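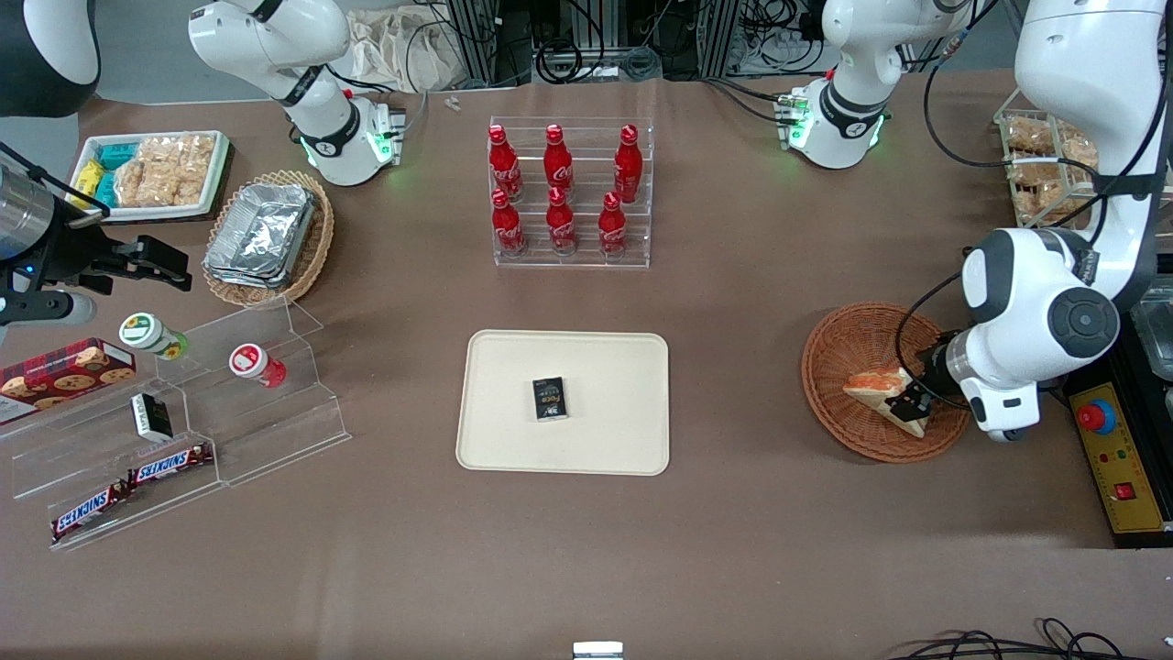
*Snack table, left gripper holding the sandwich over the round basket.*

**Left gripper crushes sandwiches, drops them if I back off the force**

Posted by Kianoush Tehrani, February 28, 2018

Two-arm build on a table in our shared shop. Parallel grippers, position controlled, with a current limit on each finger motor. Candy bars and boxes are fine at a limit of 215 (raw units, full scale is 1,000). Sandwiches are not. At 215 the bread folds. Below that the fingers stall before they close and the sandwich slides out on the way to the basket. The controller is a Zutley board running stock firmware. Is there a setting between these two, or do I need different fingers?

**Shahla Ahmadpour**

You are using one number for two jobs. The limit has to overcome gear friction to move the fingers at all, and then it also sets the squeeze. On the Zutley these can be split:

1. Close at 215 to a fixed width, 8 mm less than the sandwich.
2. On reaching that width, switch to hold mode with a lower limit.
3. Lift slowly. Most drops I see come from acceleration — cut it by half before touching anything else.

Measure the width for each type of sandwich. Soft silicone pads on the fingers will help too, but recheck your zero position after gluing them on.

**Okus**

had the same thing with rolls. wider fingers fixed it, never touched the firmware

**Kianoush Tehrani**

Split limits work on the bench with a folded towel. Pads are next. Okus, how wide did you go?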